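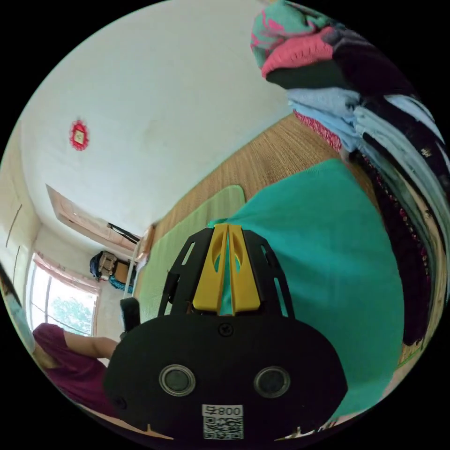
Handout 4, p. 1

**Hand-held grippers on soft goods: comparing finger sets**
Module notes, End Effectors and Sensing. C. Ó Flaithearta, with bench notes by Finbarr Kinsella

## 1. Scope

These notes cover the comparison of two finger sets on a hand-held gripper used for cloth. The tool is the one you will use in the November practical: a rounded black body, a bracket on top, two yellow fingers with openings cut through them, and a pair of round lens windows on the face. We call the two finger sets Skillow (slotted paddle) and Foda (solid paddle, same outline). Everything else on the tool is held constant.

The question is narrow. Given a T-shirt or similar light garment, which finger set holds a bunched edge with the lower closing force, and what does each one do to the view of the cloth between the fingers?

## 2. Why cloth is awkward

A rigid part has a pose. A garment has a shape that changes as soon as it is touched, so the usual test (grasp, lift, measure slip against a datum) has no fixed datum to measure against. Three effects matter here:

- The cloth thickens as it bunches, so finger opening at closure is a poor guide to force.
- The free part of the garment swings and loads the grasp sideways.
- Cloth can catch on the edge of a slot and seem better held than it is. Record a caught edge separately from a friction hold.

The third point is the usual cause of disagreement between groups. Last year Kieran Mac Giolla's group reported a large advantage for the slotted fingers which disappeared once caught edges were taken out.

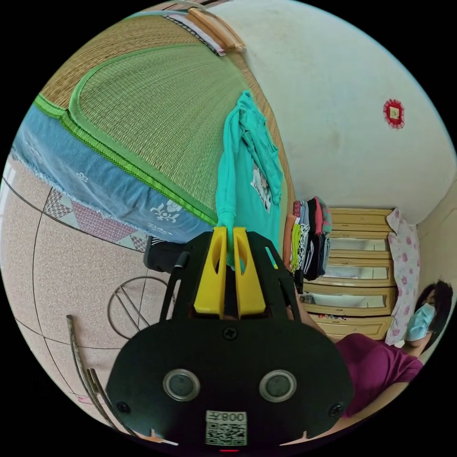

Hold the garment by its lowest edge for the first set of trials. A single pinch at the hem gives a long free length above or below the fingers, depending on how the cloth is supported, and this is the worst case for sideways load. Pinches near a seam go in a separate column. A seam is stiffer and both finger sets do well on it.

## 3. Procedure

1. Fit the finger set and check that both fingers close parallel. Do not overtighten the screws into the bracket.
2. Start the Oravec logger and wait for a steady preview before moving.
3. Approach slowly, close, hold for 4 seconds, then release.
4. Note the type of hold: friction, caught edge, or seam.
5. Stop after 400 logged grasps per finger set, whatever the results look like.

Trials are done in ordinary furnished rooms as well as at the bench. Bench results alone overstate performance, as the background is plain and the garment is always laid out the same way. Do not tidy the room first.

## 4. Two-tool trials

Some tasks need a second gripper, for example to pass a garment across or to pull an edge straight. The second operator works from the side and brings the tool in at an angle to the first.
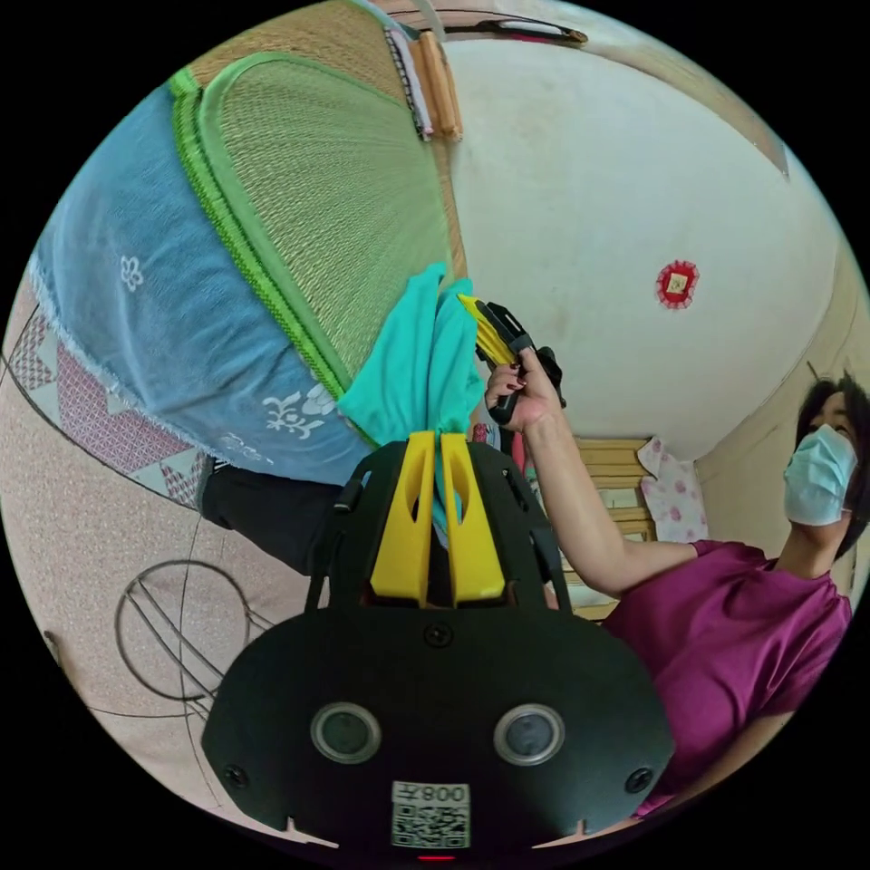

The order of release must be agreed beforehand. The receiving tool closes fully, the operator says "held", and only then does the giving tool open. If both pull, the log shows a force peak that has nothing to do with the finger set – strike the trial.

The lenses are wide-angle, and straight edges bow towards the rim. Distances read off the raw picture there are not to be trusted. Use the Stestus correction file supplied with the module, and keep the raw file as well. Printed characters on the body label may read backwards in the view. Check the tool number against the label itself before entering it in the log.

## 5. Reading the log

The pooled log from earlier groups holds 2,905 grasps, both finger sets together. Capucine Hamel's script sorts them by hold type. Leave out the first few grasps of each session, when operators are still finding their grip.

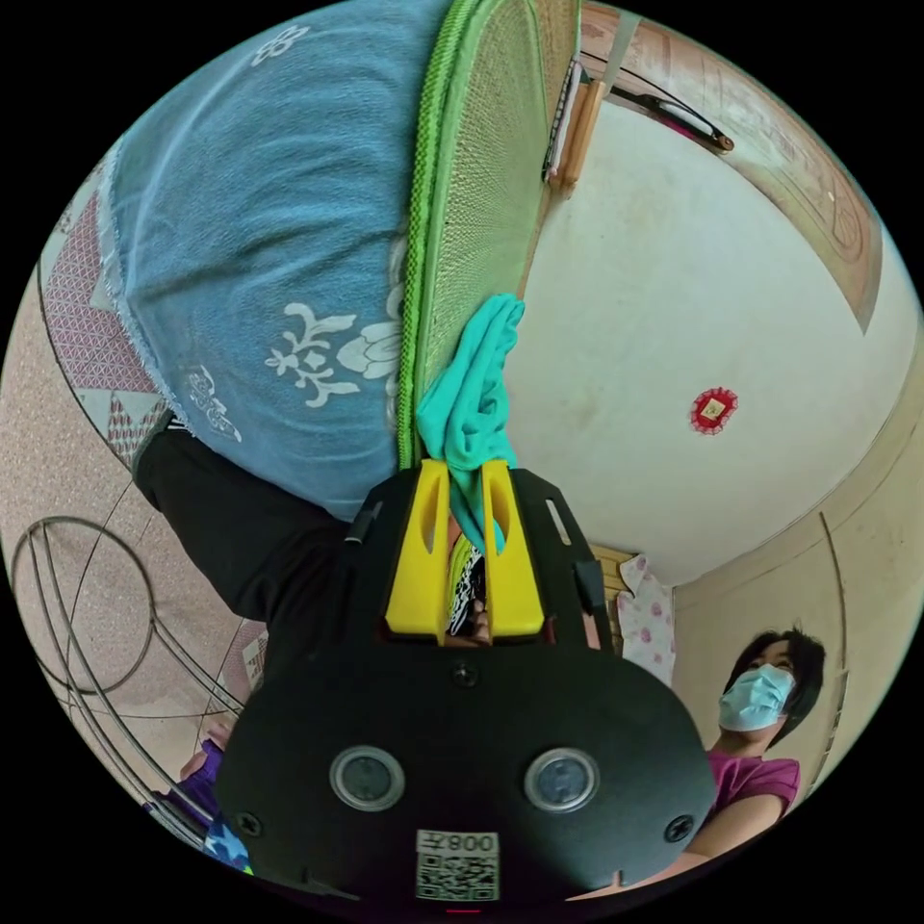

Compare like with like: friction holds on one set against friction holds on the other, for the same garment and the same operator. A difference between operators is often larger than the difference between fingers, so do not pool across people until you have looked at each person's results alone.

## 6. To hand in

One plot per hold type, one paragraph on occlusion by the fingers, and the corrected and raw files for any trial you discuss. Limit 500 words, not counting captions. Questions on the logger go to Conall Mulcahy.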